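Two-Arm Packing Bench: Set-Up Guide
Section 2. Planning and budgeting before you order 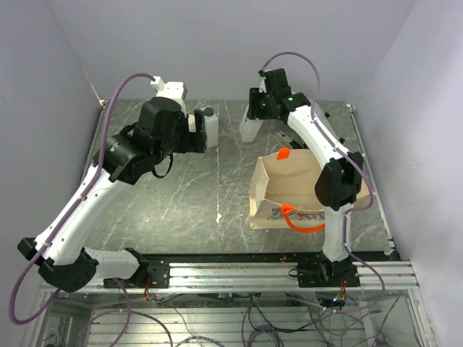
I wrote this section after the ordering was done at our Devberg site, and I wish I'd had it before. If you're setting up a second bench at Tastdale or anywhere else, read it all the way through with a pencil before you call a supplier. Section 3 covers bolting things down, and you won't enjoy it if you skipped this part.

2.1 Decide what the bench will handle

1. Put your real items on a table. Bottles, bags, whatever you plan to pack. Go get them, please, don't work from the catalog — I did that the first time and bought fingers that were too wide for our small bottles.

2. Weigh the heaviest item full, and write the number down next to the arm's rated load. Remember that the gripper and anything mounted on it come out of that same load.

3. Sort the list into stiff things and floppy things. A plastic bottle keeps its shape when you pinch it. A fabric tote bag folds in on itself whenever it likes, and you should plan extra trial time for anything that has to go into one.

4. Pick the one task you'll start with. Ours was bottles into an open bag. Everything else went on a list for January.

Note: If an item needs one arm to hold it while the other one works, that settles the one-arm or two-arm question. Don't let anybody sell you a single arm and a clever clamp. (Ask Edgars Sepp about the clamp. Actually, don't.)

2.2 Measure the space

1. Mark the tabletop size on the floor with tape. Add the side walls and the back wall if you're enclosing the cell, and we do.

2. Both arms mount on the front beam, so leave yourself room to stand there and get a wrench in. I left 300 mm between the beam and a storage rack and had to move the rack the same afternoon.

3. Check the reach at the far corners of the table with each arm. Also check the middle, where the two arms can bump into each other. An arm folded up close to its base needs elbow room out to the side, and the drawings don't make that obvious.

4. Allow for a bay under the beam. Spare cable length has to live somewhere.

Caution: Don't size the cell walls from the arm alone. The cables bow out well past the elbows when the arms move, and they'll rub on anything they can reach.

2.3 Build the budget

Here's how I'd lay out the sheet now. One line each, with a quote attached:

Arms, two
Grippers, two, plus spare fingers
Mounting plates and bolts
Frame: aluminum extrusion, brackets, feet
Tabletop
Wall panels
Gripper and power cables, with spares
Emergency stop and guarding
Installer's time
Trial items (yes, buy your own bottles and bags)

1. Get 3 quotes for the frame. Prices varied more there than on anything else, and the Mets quote was the only one that had delivery in it.

2. Ask each supplier whether the mounting plates are included. Ours weren't. That was part of the 2572 we had to go back and ask for, and Dzintra Jankauskaitė in purchasing still brings it up.

3. Order cables longer than you measured. You can loop the extra out of the way, but a short cable pulls at the connector every time the wrist turns.

4. Buy the spare fingers in the first order. They're cheap next to a week of waiting.

5. Leave the safety line alone. If the total's too high, cut the number of items you'll handle in the first year.

Note: Wilora will lend a gripper for a trial if you ask in writing. Donnie Munro has the form.

2.4 Plan the timeline

1. Count back from the day you want to be running. Give the frame and the arms separate delivery dates and assume the arms come last.

2. Book the electrician before the arms arrive. I can't say this loudly enough!

3. Set aside two full weeks for trials once everything moves. Tumelo Buthelezi ran ours and used every day of it, mostly on bag openings and grip height.

4. Agree on who can stop the bench and who can change a program, and put the names on the order file along with the quotes.

Caution: Don't accept delivery of the arms until the frame is level and anchored. The boxes are heavy, and there's no good place to park them.

2.5 Sign-off

Send the finished sheet to Laimutė Avotiņš with your floor sketch and item list. Requests for this round close Fri 30 October. Anything later goes into the next round, and you'll need fresh quotes.

Continue to Section 3, Mounting the Arms.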